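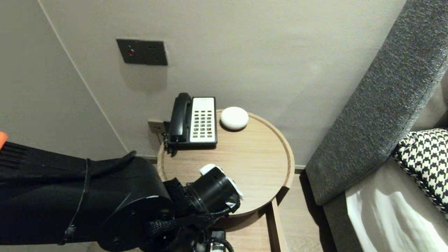

I clean hotel rooms for a living, or I did for 11 years before I moved over to training the people who do, and I have been hearing that a machine is about to take the job for pretty much all of that time. My brother-in-law sends me the videos. There's always an arm folding a towel, and there's always somebody in the comments saying that's it for housekeeping, give it two years. So I want to talk about bedside tables. Take a phone on a little round table, with the curly cord hanging over the rim and the bed right up close on the other side. Wiping that table is maybe the dullest thing a room attendant does all day, and I think it's a much better test than the towel.

You lift the phone. Sounds like nothing, right? But the handset wants to come out of its cradle when you tip it, and the cord comes along for the ride and drags whatever else is standing there. A new trainee usually knocks something off in her first week. By the second week she's got her left hand spread over the phone so the handset stays put, and she's wiping with the right, and she couldn't tell you when she started doing it. I've tried to write that down for our training binder and my best effort ran to half a page and made no sense to anyone. Zoia Harasym, who has trained more attendants than I have, read it and told me to just show them.

That half page is my whole argument, really. A gripper with two fingers can pick up a phone, I'm happy to believe that. I've watched one do it, slowly, and I'll admit I was rooting for it. What I haven't seen is one hold the phone and mind the cord and wipe underneath, and then put it all back so the keypad faces the pillow. It's four little jobs on top of each other and we do them as one.
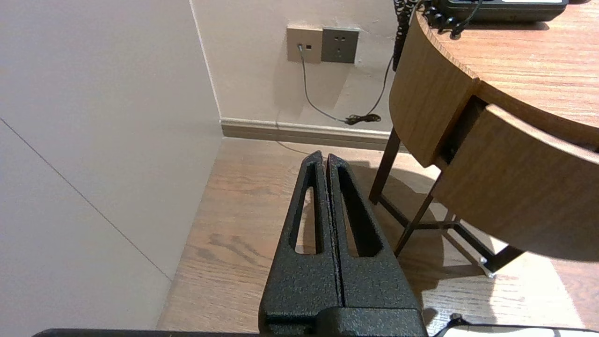

And then there's the floor behind. Guests never look there but inspectors do, and so does anyone who drops an earring. Cables come down the wall and end up in a heap by the baseboard, dust collects in the heap, and the table legs are in the way of the vacuum. You get down on your knees, pick the cords up in one hand and run a cloth under them. If the drawer's been left open a bit you push it shut on your way back up (and you check inside it first, because people leave passports in there, and once, memorably, a set of teeth). I would love to hand that part over. My knees would vote for it tomorrow.

Ansel Baptiste, who runs maintenance at our place, thinks I'm being sentimental. His view is that we should tidy up the room to suit the machine: clip the cables to the wall, get rid of the desk phones, bolt down the lamps. He's got a point about the phones – I can't remember the last guest who used one for anything but calling the front desk about towels. But once you've bolted and clipped everything, I could do the room a lot faster too, and I notice there was never any money for clips while it was only us asking. That one does make me a bit cross!

I'm not against any of it, for the record. Dishwashers are robots as far as my grandmother was concerned, and I wouldn't give mine back. If something on wheels turned up that could strip a bed and haul the linen down the hall, I'd give it a name and a parking spot. Stripping a bed is heavy and it wrecks your shoulders, and it hardly matters if you're rough about it. Start there, I say. Leave the bedside table till later, when the thing has learned to be gentle with one hand while it's busy with the other.

How much later? I don't know, and I'm suspicious of anyone who gives me a number. Up to 12 rooms a shift is what we ask of an experienced attendant, and every one of those rooms has been lived in by someone different the night before. Chargers in odd sockets, water glasses, pills, kids' drawings you must not throw out. Until a machine can tell the drawing from the garbage, I'll keep booking trainees in for May.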